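Ticket 3807 - Gripper faults out while holding thin plastic bags
Opened by: Siham Smadi
Assigned to: Narayanan Annamalai
Status: open

Hi Narayanan, me again! The Cadeck arm is back to throwing the grip-lost stop, and this time I think I can tell you when it does it. It's the grocery unpacking task, and only with the thin shopping bags. Boxes are fine, jars are fine, the cloth tote is fine (I ran that one all morning and got bored).

What happens is the fingers close on the bunched-up plastic, the arm starts to lift, and then the controller decides there's nothing in the hand and stops dead with error 198. The bag is still in there! I had to tug pretty hard to get it out on the last one. 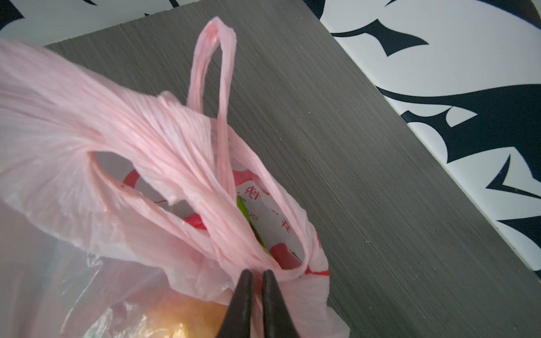

I went through the log afterwards and the finger gap reads as fully closed the whole time, so my guess is the software sees that and figures it missed. Ottilie thinks it's the force threshold instead, and she may be right - she set it up for the Plenard parts bins, and nothing in those squashes flat.

Stuff I've tried so far:

Re-zeroed the fingers. No change.
Rebooted the controller. Ran clean for 2 lifts, then the same stop.
Dropped the closing speed to the slowest setting. It still faults, it just takes longer to get there.
Went back to the December config. Same error, so I put the current one back.

I haven't touched the threshold itself and I'd like you to look before I do. Last time I lowered it the arm hung on to a jar after I hit release, and I don't want that again with my hand right there.

The log is on the shared drive, and the bad stretch starts at line 2510. I've left the arm powered down with a tag on the switch. Can you call me before you turn it on?

Siham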